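5. Comparing two sets of fingertips

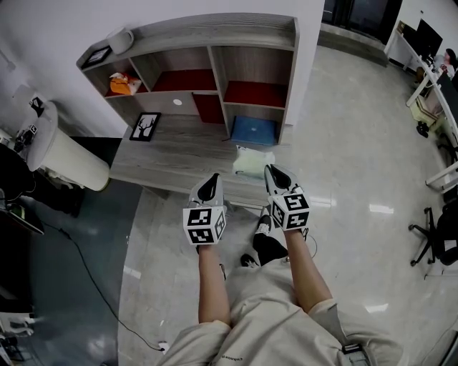
Figure 5-1. Start position: one gripper in each hand, tips toward the floor, marker cubes just above the hands.

Use this section when you have more than one type of fingertip for the Foline hand-held grippers and need to decide which one to keep on for a job. The test takes 35 minutes for a pair of tips once the station is set up. You will need both grippers, the head camera, the Skareo recorder and the Vevport test kit (tray, blocks, cloth squares and plastic bags).

5.1 Before you start

1. Fit the same type of tip to both grippers. Do not mix types in one run. The recorder stores a single tip name for both hands.

2. Squeeze each trigger all the way and let go. The tips should meet along their full length and open again without sticking. If they meet only at the ends, fit a Shim under the tip mount as described in Section 3.

3. Check the marker cubes. Every face must be clean and firmly seated. Wipe with a dry cloth only.

CAUTION: Do not use alcohol or glass cleaner on the cubes. The print will lift at the corners and tracking will drift.

4. Put on the head camera and tighten the strap until it stays put when you nod.

5. Route any cables along the outside of your arms – never between the grippers. Leave enough slack to reach the far end of the desk.

CAUTION: Check the floor between the start point and the desk. Power cords and mats are a trip hazard while you are looking at the tips.

5.2 Start position

1. Stand one step back from the desk.

2. Hold both grippers in front of you with the tips pointing down.

3. Turn your wrists until the camera preview shows both cubes outlined in green.

4. Hold still until the recorder beeps twice. If it beeps once, it has found only one cube. Lower your chin a little and try again.

NOTE: Loose sleeves can slide over a cube when you reach. Push them up past the wrist before you start.

NOTE: Shiny floors and bright ceiling lights can wash out the preview. If an outline flickers, move half a step to either side or lower the exposure by one stop.

5.3 Running the test

1. Select Compare > New Run and enter the tip name.

2. Pick up each item in the kit and place it in the tray, in the order on the kit card. There are 44 picks in a full run.

3. Use the left gripper for the first half and the right gripper for the second half.

4. If you drop an item, leave it where it lands and go on to the next one. Going back for it will spoil the timing.

5. Return to the start position and press Stop.

6. Change both tips, repeat the trigger check, and do a second run with the same person and the same kit.

NOTE: Thin plastic bags are the hardest item for most tips. Approach from the side and close slowly.

5.4 Reading the results

The Compare page lists drops, average closing time and tracking loss for each run. Look at tracking loss first. If it is over 8 percent in either run, the other figures cannot be trusted and the run should be done again.

A difference of one or two drops is within normal variation between runs. Repeat both runs before choosing on drops alone.

Error 29 on the results page means the two runs used different kit cards. Delete the second run and repeat it with the correct card.

To store the grippers, take off the tips and set each gripper on its side with the cube facing up. Do not stand them on the tips.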